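About Us | Company
4 min read

Stenari is a small company that works on one question: can a machine do ordinary chores yet? We mean the dull ones. Putting things back where they belong, wiping a counter, sorting a drawer, sweeping up under a workbench. We test robots on these jobs, we collect the material they learn from, and we tell our customers what we found, including when the answer is no.

The short answer for now is "some of them, some of the time." A machine that stands still and moves the same part from the same tray to the same box has been good at its job for decades. A machine that walks into a room it has never seen and tidies it is still slow and gets stuck on things a six-year-old would step over.

How we started

Andor Barta and Veronika Kozma started Stenari after working together at Kovács, a packaging firm in Dranddale. Andor kept the machines on the line running. Veronika planned the shifts. The line was well automated by then, but every shift still ended with people picking up, restocking, coiling hoses and putting tools away. They priced several machines that were supposed to take over that work. None of them could do it on the Kovács floor, and the two of them wanted to know why.

The first year was mostly visits to shops and homes with a notebook. The list they brought back has grown since, and it now holds 294 chores, each written down as a person would explain it to a new hire. We still use that list. Every robot we test is measured against it.

How we work

A robot arm doesn't learn a chore from a written description. It learns from many examples of the chore being done, and the examples have to come from somewhere. We make ours by hand. A person holds a pair of grippers shaped like the ones a robot would use and does the job with those and not with fingers. The square markers on the grippers let us work out where each one is as it moves.

We do this in ordinary rooms, with office chairs, desks, cables on the floor and whatever else people keep there. A clean test bench gives cleaner numbers, but our customers don't live or work on a clean test bench.

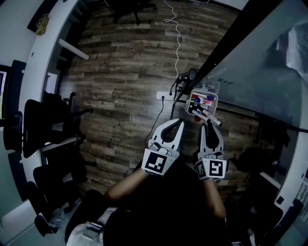 Hand-held grippers and a caddy of whiteboard markers.

Small jobs like putting markers away are useful to us because they look easy. Markers are light and they roll. A thin plastic container moves when it is bumped. A person handles all of this without thinking, and a robot has to get every bit of it from examples. We have recorded 2,536 sessions so far, and a good share of them are of small things going into containers or coming out of them.

What machines can do today

Of the 294 chores on our list, we consider 58 ready for a machine in an ordinary room with a person nearby. Most of these are pick-and-place jobs with firm objects: cups to a shelf, boxed parts to a bin, tools to a marked board. Another 13 are ready for a machine working alone.

The rest are not ready. Cloth is hard. So are bags, loose cable, anything wet, and anything clear. Two-handed jobs are harder than one-handed ones, and jobs that take place low to the floor are harder than jobs at table height. We expect the list to move, and we go through it again every December.

If you are thinking of buying a machine, we will check it against the chores you need done and give you the results in writing. We don't sell robots and we take no commission from anyone who does.

Who we are

Andor Barta runs testing. Veronika Kozma handles customers and scheduling and keeps the chore list. Manee Boonyarit is in charge of recording and trains everyone who picks up the grippers, which takes longer than people expect. Natália Guerreiro writes the software that turns sessions into something a robot can learn from. Lorena Quezada looks after Peralov, our testing service for small shops, and visits most of the sites herself.

Our office is in Dranddale, and visitors are welcome if they write to us first.

Page last updated Sep 21, 2023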